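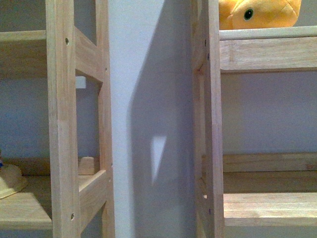

Handout 3: Open shelving in a small storage room

Course: Practical Home Storage, evening group
Teacher: Felista Mfaume
Monday, May 31, 2021

Please read these notes before we meet again. They cover what I explained on the board and also some points for which we had no time. Bring a pencil, a tape measure and your sketch of the wall.

1. Words we use

A post is the upright piece. An open unit has front posts and rear posts. A side rail is the shorter piece that joins a front post to the rear post behind it. A shelf board is the flat piece on which things rest. In the shops you will hear other names for the same pieces, for example "leg" or "upright" for the post. In this course we stay with post, rail and board, so that we all understand each other.

Two units of light, unfinished wood, as in the picture on the first page, make a good model for our exercise. Look at the side of the left one, where the rails join the front and the rear post and leave open gaps between them. Many students draw the side as a closed panel, and then their drawing becomes heavier than the real thing.

2. The wall between two units

When a person has two units, the first wish is often to push them together. Sometimes this is right. But a piece of free wall between them has its own use. You can stand there and reach into both sides, and you can hang a broom or a coat hook later.

For the exercise, leave a gap of 50 cm in your plan. Draw the door of the room also, with the line of its opening. Last year Njoroge Odera made a very nice plan and the door hit the post, so he had to begin again.

3. Unfinished wood

Untreated wood is pleasant to look at and costs less. It also takes stains easily. Three rules from my own experience:

- Do not put wet things directly on the board. Use a tray.
- Wipe with a cloth that is almost dry, and go along the grain.
- If you want to oil or wax the wood, do it before the unit is filled. Try first on the underside of a board, where a mistake will not disturb you.

Screw holes in the posts are a question that comes every term. Before you fill any hole with paste, find out what it is for. It may be needed for a shelf, for a brace or for a fixing. If your unit came with a paper, keep the paper.

Fix tall units to the wall. Dennis Wanyama asked if this is necessary also when the unit stands very well by itself. My answer is yes, in every home with children, and in other homes too. The kind of screw and plug depends on the wall, and this we will see in June.

4. What goes where

Before you place anything, sort your things by how often you take them in the hand.

Every week: between your hip and your eyes.
Every month: below the hip.
Once or twice a year: on the top, if it is light.
Heavy things: always low, also when you use them often.

Hats deserve a small remark. A hat with a brim should have a place where nothing pushes against the brim and nothing is put on the crown. An open shelf is good for this if the board is deep enough. Measure the hat at its widest point and then measure the board - please do not guess.

Small things get lost on open boards. Put them in a box or a shallow basket and write a label. The label goes on the side that you see when you enter the room.

5. Light and shadow

Go into your storage room at the hour when you normally use it, and look where the shadow falls. A lamp behind your back can throw your own shadow over the boards just when you search for something. Elibariki Lukumay moved his lamp to the side wall and he says that now he finds his tools without a torch. If you cannot move the lamp, choose lighter boxes for the dark shelves.

6. Homework

a) Draw one unit from the front and from the side. Write the words post, rail and board on both drawings.
b) Draw the wall with two units and the free part between them, with all measures in centimeters.
c) Make a list of 5 things that you own and do not know where to keep. We will use these in class.
d) Weigh one full box from your home and write the result next to your drawing.

Who cannot come to the next class can give the drawings to Hryhorii Holovko at the front desk. Please write your name on every sheet - two sets from the last homework are still on my table without a name.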